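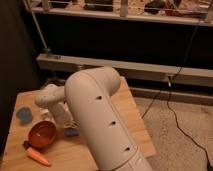

Tampo de madeira clara, com veio à vista.

Perguntas frequentes sobre tampos de madeira Flutlow

Quanto tempo demora a entrega?
Os tampos em stock saem do armazém em 48 horas. As medidas especiais demoram quase 30 dias.

Posso encomendar um tampo à medida?
Sim, até 3230 mm de comprimento. Acima disso o tampo segue em duas peças, com ferragem de união incluída.

Que óleo devo usar?
Recomendamos o Podel incolor. Uma lata de 488 ml chega para duas demãos num tampo médio. Não misture com cera.

De quanto em quanto tempo se volta a olear?
Uma vez por ano em secretárias, duas em cozinhas. Lixe ligeiramente antes, no sentido do veio.

Como tiro uma mancha de água?
Deixe secar, passe lixa fina na zona e aplique óleo com um pano. Se a mancha for escura, contacte-nos.

As pernas estão incluídas?
Não. As pernas Moradi e Sotley vendem-se à parte. Cada conjunto traz os parafusos.

Aceitam devoluções?
Sim, excepto nas medidas especiais. O tampo deve vir na embalagem de origem.

Fazem entregas nas ilhas?
Sim, com portes calculados no carrinho. Em encomendas acima de 1000 euros os portes são gratuitos.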